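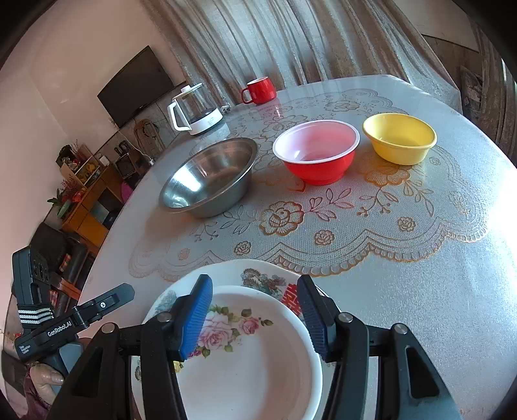 Progress Report No. 4, page 1

Prepared by Eleni Atanasov for Huguette Poulain, Gandach Fund
11 Feb 2018

Dear Huguette,

Thank you for your patience with this one. I know you were hoping for it before the review call, and I would have liked that too, but the re-timing work described below took over our lives for a while and I wanted to be able to tell you how it came out. It came out well, I'm happy to say.

When we last wrote, in October, the Rollham software could take a recording from the hand-held gripper and turn it into a path for the arm, provided the object was rigid, alone on the table and not too shiny. That covered a good deal of our early material and almost none of what people have in their dining rooms. So this period has been spent on tableware: plates inside other plates, bowls, mugs, steel next to plastic, and tablecloths with big flowers all over them. (You did ask us, very kindly, when we were going to leave the lab bench behind!)

Perception

The stacked plates gave us the most trouble. With two plates together and both fingertip pads closed on the rim, the old segmentation treated the stack as one thick object, and the planner then chose a grip width that made no sense for either plate. Jurić, our new segmentation module, keeps a separate outline for each rim and carries both forward through the recording. Printed decoration still fools it now and then - roses on the inside of a dish look a lot like roses on a cloth when the edge between them is faint - and we have added a second pass that leans on depth instead of color wherever the pattern is busy. On our held-out set of 300 recordings, the number with a wrong object boundary at the moment of grasp dropped from 40 to 23. I would like it to be lower than that, and I think it can be.

The stainless steel bowl remains a nuisance. Reflections on the inside surface give us phantom depth, and for the time being the planner simply refuses to reach inside anything the module marks as reflective.

Planning and control

The re-timing work is the part I am proudest of. People move their hands in little bursts, and when we copied those bursts straight onto the arm, the controller hit its acceleration limits and the whole motion came out jerky. Erano, the re-timing tool, now smooths the speed along the path while leaving the path itself alone, and it slows down on its own near first contact. It also handles gripper closing as a force target, where before it was a fixed width, so a stack of two plates and a single mug go through the same code. I had wanted that since the proposal.

Tooling

Less exciting, but you asked. The replay viewer now opens a recording of 2000 steps without freezing, and you can scrub backward in it, a feature I had been promising the team for longer than I care to admit. Labels are saved alongside the recording, so we no longer lose them when somebody renames a folder.

What is behind schedule

Placing. Picking up has had nearly all of our attention, and setting a plate back down between three bowls is a harder planning problem than I made it sound in the proposal. The collision checker works, but it is slow when the table is crowded. I would like to move some of the hours set aside for the user guide over to this, with your agreement, and write the guide in the final period.

Spending is in line with the plan and the table is attached separately. If the change of hours is all right with you, a short note back is enough and I will update the work plan.

With warm thanks, as always,
Eleni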